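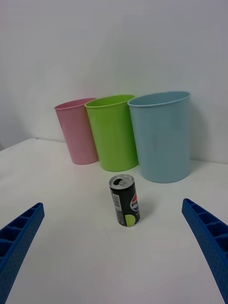 Que pongan ya las máquinas para devolver envases y se dejen de folletos, pedía por la mañana una vecina de Kudside en la puerta del centro cívico. Llevaba dos bolsas llenas. Se las tuvo que volver a casa.

El sistema de depósito de Zirnbridge, previsto para febrero, se retrasa otra vez. Sin fecha nueva. El ayuntamiento lo confirmó a mediodía en una nota de cuatro líneas: falta cerrar el contrato de recogida con Nidard, la empresa adjudicataria, y faltan también permisos de obra en tres calles del centro.

Lo que se sabe hasta ahora. Depósito de 10 céntimos por lata o botella de plástico, se paga al comprar y se recupera al devolver. 13 puntos de devolución en la primera fase, casi todos en supermercados, dos en Kudside y uno en el barrio de Lill, junto al mercado. El vidrio queda fuera de momento. Los bricks tambien.

Los comercios pequeños, divididos. Han firmado 119 establecimientos, según el recuento municipal, pero unos 200 estarían obligados a cobrar el depósito desde el primer día. El resto pide más plazo, o que alguien les pague el almacén. En Lill hay tiendas donde no cabe ni una caja más detrás del mostrador, se quejaba el gremio en un escrito entregado la semana pasada. No han tenido respuesta. El ayuntamiento dice que la tendrán "en breve".

Nidard no ha querido entrar en el detalle del contrato. Solo que las máquinas están compradas y guardadas en una nave del polígono, y que se instalan en cuanto haya firma.

En la oposición, enfado. Piden que el concejal del área de explicaciones en el próximo pleno y que se publique el calendario completo de la instalación. Recuerdan que el primer anuncio hablaba de tener todo listo antes del verano.

Mientras tanto, todo sigue igual: latas y botellas al contenedor amarillo, sin aplastar hace falta. Si en alguna tienda les cobran ya los 10 céntimos, no es correcto, se puede reclamar en la oficina de consumo con el tique. Abre a las nueve.

El pleno, a las seis de la tarde en la sala grande. Entrada libre hasta completar aforo.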